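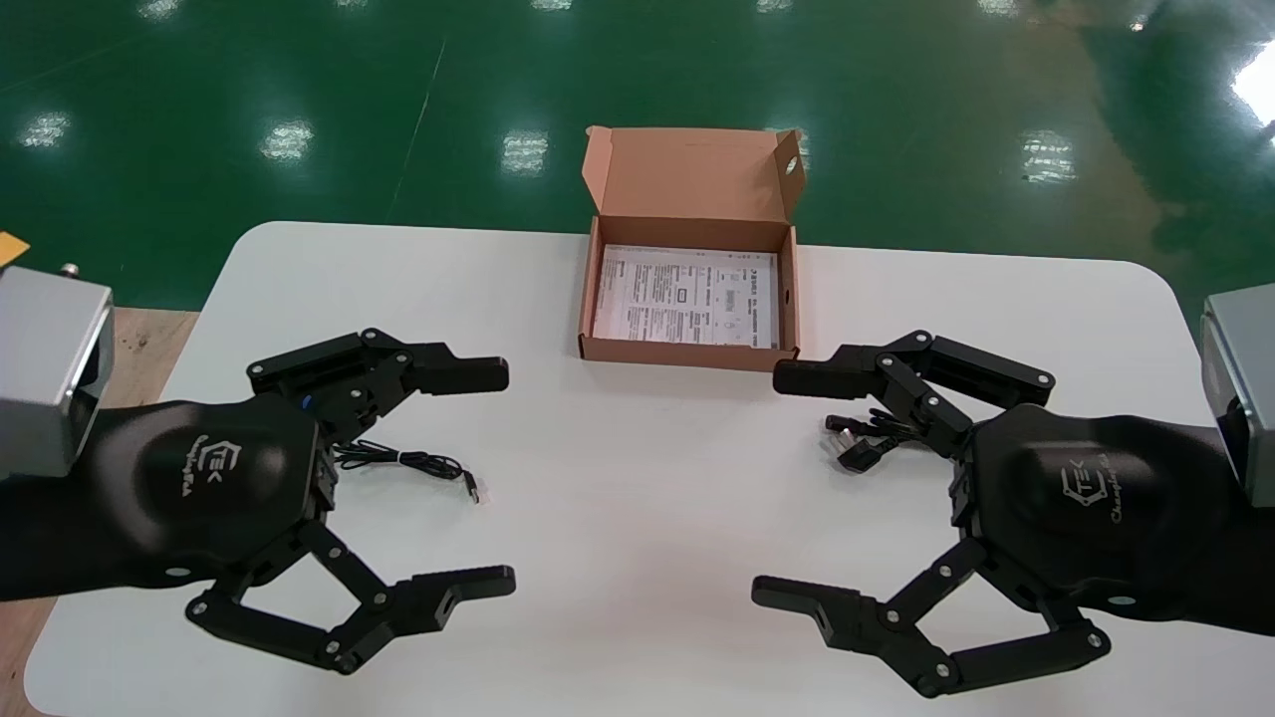

Ticket 106 – Label printer at the Galtdale packing room skips every other label
Status: Open, waiting on one more check
Product: Nelarell desktop label printer, network model

Original message

Hello and good morning! I hope this is the right place to write, and I'm sorry in advance for how long this is going to be. We use the printer for our shipping labels, mostly the small ones, and until we changed over to the new rolls in August it had been a very happy little machine. Now it prints one label, feeds a blank one, prints the next, feeds another blank, and so on until I lose my patience. We went through around 400 labels in one afternoon and half of them went straight into the recycling.

I have turned it off and on (of course), cleaned the roller with the cloth it came with, and tried it from both computers. The test page comes out perfectly, which is the part that puzzles me. The rolls are from Dumitrescu, the same as before, only the new ones have a slightly wider gap between labels. Could that be it?

Reply from support

Good morning, and thank you for such a thorough message – please never apologize for length, it saves us both a lot of back and forth. I think you have put your finger on it with the gap. The printer remembers the old spacing until you teach it the new one, and the test page ignores that setting altogether.

Would you try this when you have a quiet moment?

Load the new roll and close the cover until it clicks on both sides.
Turn the printer off.
Hold down the feed button and turn it back on, and keep holding until the light blinks 5 times.
Let go. It will push out a few blank labels and stop.
On the computer, open the printer preferences and set the label height to match the new roll. Please do this on both machines, as each one keeps its own copy.

Update from customer, 2:40 p.m.

Well, we are most of the way there! The first computer prints beautifully now, not a blank in sight. The second one still skips, but only on the Skurkby orders, which use the return label template. Everything else from that computer is fine. I printed 7 of the ordinary ones in a row just for the pleasure of it.

Reply from support

I'm so glad to hear it. The return template probably has the old label height saved inside it, and that would override what you set in preferences. Open the template, choose Page Setup, change the height there and save it under the same name. If it still skips after that, send me the template file and I'll happily look through it on my end. I'll leave the ticket open until I hear from you.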